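Before the Purchase Order: How One Textile Services Firm Is Planning for Robots

Brovard, a regional laundry and linen company, set aside 18 months for its automation review. The arms themselves took up less of that time than the budget did. By July 29, 2019, the planning file for the Zemovstead plant ran to 163 pages, and 86 of them dealt with costs other than the robots.

Vsevolod Melnychuk, who heads capital planning, divides the request into three parts: equipment, the work cell around it, and the labor needed to keep it running. "The quotation for an arm is a starting figure," he said. "Tables, partitions, cabling and spare fingers belong on the same sheet." 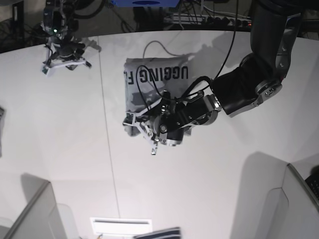
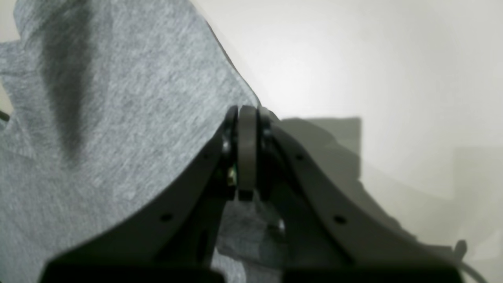
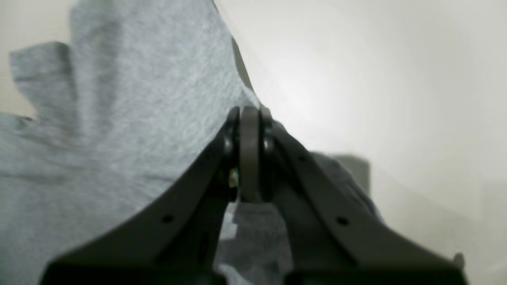 Gray fabric and a two-finger gripper, in all three views.

3 min read

Soft goods remain the difficult case. A carton keeps its shape when it is lifted - a shirt or a pillowcase does not. For that reason the plan assigns 45 percent of first-year spending to integration and trials, and holds payment of the final installment until the supplier, Kostiuk, has met the agreed handling rate on mixed items.

The company also compared purchase with lease. Leasing costs more over the full term but leaves room to change grippers, a part the engineers expect to replace more often than any other. Replacement parts are budgeted as an operating expense, and cables are stocked on site.

A second plant, Rarnelwood, will not be funded until the first has completed 50 days of regular shifts. The board is scheduled to take up the request in September. Floor drawings and an electrical survey are due with it, together with a training schedule for both shifts.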